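Erdal Tekin had promised his sister he would write the letter before supper, and by five he had sharpened two pencils, watered the geranium and got as far as "Dear Sinan". They had shared a desk at school in Değirmenci, he and Sinan Kaplan, and then there had been that silly quarrel over a bicycle, and after it (how quickly it goes!) 40 years of nothing at all.

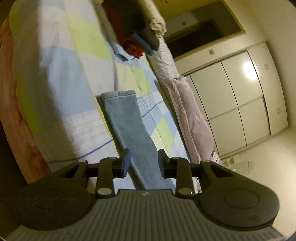 Page 58

He thought of telling him about the bakery, and the December when the snow came up to the sills and they ate toast for a week, but it all looked so small on paper. So he wrote that the bicycle had been a poor one anyway, with a bad back wheel, and that he was sorry, and would Sinan like to come and stay, there was a spare bed and plenty of soup. Then he put on his good coat and walked it down to the post box himself, slowly, saying good evening to everyone he met.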